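Stasstead Agenda Notes

README, updated in August

A collection of meeting agendas from the Boneck office, each paired with the notes somebody typed while pretending to listen. There are 53 agendas. Items that say "quick update" have been kept as written, although the longest ran 14 minutes.

Fields: title, planned length, real length, owner, decision. The decision field is blank more often than you'd hope. Please don't fill it in.

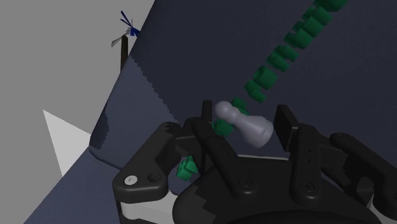 Garnet McIntyre asked whether the blank decisions could be marked "pending," and whether the Saturday planning day should count as one meeting or several. It counts as one, with 12 agenda items. "Pending" was turned down as too optimistic.

Known problems: Neagu site agendas list start times only. Two owners share initials. "Parking lot" means postponed topics, except in one file about the parking lot.

Send corrections to Lăcrămioara Cârstea, preferably without booking a call.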